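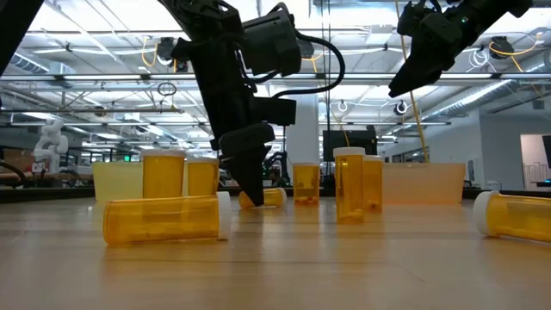

Can the Gorkley wrist kit be fitted to an arm that is already bolted to a bench?

Any arm with a free wrist flange will take it, and the base can stay where it is.

Gorkley Wrist and Gripper Kit, Rev 7
Designed by Eckhard Kuhlmann at the Skirnudthorpe shared workshop

The kit adds a parallel gripper and a camera bracket to a hobby-class arm. It was drawn up for a two-arm sorting bench, where amber pill bottles with white caps are picked from a wooden tabletop, and it suits similar light, rigid items. Pointed fingers are standard. They reach an item lying on its side without needing much clearance from its neighbors.

Specifications
Finger opening: 90 mm
Finger length: 121 mm
Fasteners: 46, all supplied
Cable: single run, strain relief at the wrist
Assembly time: about 2 hours
Finish: matte black

Fitting notes
Power down before opening the wrist. Leave a full loop in the cable between the upper housing and the lower arm – a tight run will pull on the connector when the wrist rolls. Tighten the flange screws in a cross pattern, then home the gripper with the fingers clear of the table.

Two-arm benches
Each arm needs its own controller address. Set the second one before both are on the same bus. The Suvon board stores the setting; the older Gruber board has to be set again after every power cycle.

Ordering
Sold singly or as a matched pair. Replacement fingers are stocked separately. Pickup at Skirnudthorpe is on Saturday. Rev 6 fingers do not fit this version.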